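Category: Working from home > Equipment and expenses

We use cookies to remember your settings and to count visits. By staying on this site you accept this.

My employer wants a "workspace declaration" before February. What do they need to know?

Mistitz
Jul 19, 2022

I work for a small translation company, Inodix, from my flat. I have a corner of the bedroom which I use as an office. Now they sent a form which all home workers must fill in, and it asks for the floor area of the workspace, the kind of surface, whether the space is separated from the living area, and the yearly cost of electricity. There is also a box for a signature saying the workspace is "fit for purpose".

I do not mind to tell them about my desk. But my whole flat is 543 square feet and I don't have a separated room. If I write this honestly, can they say I must return to the office? My contract says only "remote position", nothing more. I would also like to know if the paint and the new desk top I bought can go on the same form, or if it is a different matter.

Ramanauskas

I had the same kind of form at my previous job. In my case it was for the insurance and they did not use it against anybody in my team. Write the real area of the corner, not of the flat, and where it asks about separation write "part of bedroom, used during working hours". Before you sign, send one short e-mail to your manager and ask what the form is for and who will keep it. Keep the answer.
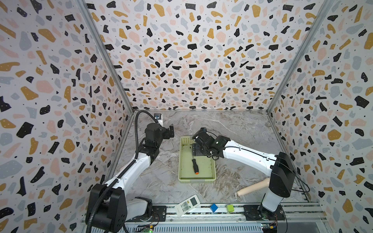

For the desk top and the paint, I would keep them out of this form and ask about them apart. Usually an employer pays for the tools you need to do the work, and the colour of the wall is your own choice. The "kind of surface" question is easier than it looks. If the top is a grey marble pattern with white veining, as on the board between those terrazzo-patterned walls, you can write just "desk board, marble pattern" and it is enough. They want to know if you have a proper place to put the computer, I think. About the contract, please read also the part on changes, if there is one — mine said they must give 23 days' notice before they change the place of work.

Testeo

Just fill it in, it's only paperwork. I did mine in 10 minutes and never heard from them again. For electricity I put the number from my bill, 3,968 kWh for the year, and wrote "whole flat" next to it.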